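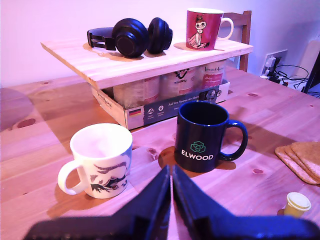 Rinham cafes to trial shared mug scheme

Mon 14 September

Eighteen cafes and bakeries in Rinham will lend out donated mugs from next week, in a trial meant to cut the number of takeaway cups going into street bins.

Customers pay a $2 deposit and can return the mug to any shop taking part. The trial runs until December.
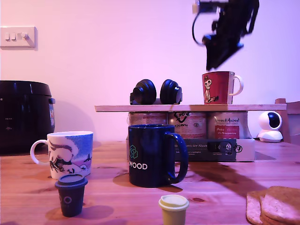
Ulenico Jasińska
Local news reporter

The town council says 218 households have dropped off mugs at the library so far. Plain, printed and souvenir mugs are all welcome, but chipped ones will be turned away — staff check each one at the desk.

Washing will be handled by Wustar, the catering supplier on Mill Road, which has set aside a morning run for the job. A one-day test at the winter market lent out 366 mugs.
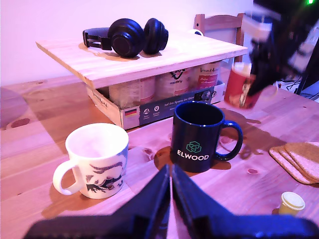 A navy mug with the Elwood name on the front.

Donations are open at the library during normal hours. Shops wanting to join can sign up at the council office.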